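About the Avach Handling Club

The Avach Handling Club is a student project group at Liyanage College. We work on one question: how a machine learns to pick up everyday things without dropping or bruising them. Members use hand-held grippers to sort fruit and vegetables, and the recordings go towards training a robot arm.

We began in December in Room 401 with two grippers and a bag of shopping. Membership is open to all years and there is no fee.
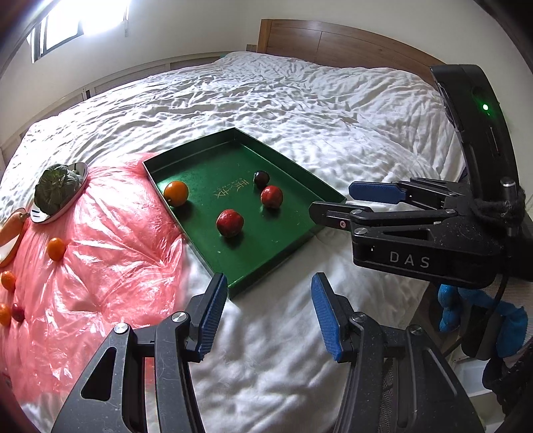

Sessions last around three hours. Members work in pairs, one gripper each, and swap over at half time. Soft bedding and crinkled plastic are harder to work on than a flat bench — things roll, and the surface gives way when a finger touches it — so we practise on both. Each pair keeps a written log of what slipped and why.

Apples are where most new members start. They are firm, but they turn easily if the pads don't meet them squarely.
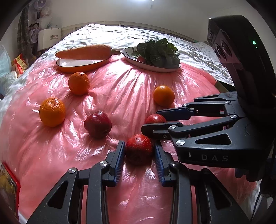 Dilani Karunaratne says the first month was mostly learning to slow down, and that she still finds carrots harder than anything round. She would like to see more leafy vegetables in the sessions next term.

The club enters the Plekov Student Challenge each year in the grasping class. Our software is written by members and shared with the Vakden group.

To join, leave your name with Nhung Tiêu at the college office.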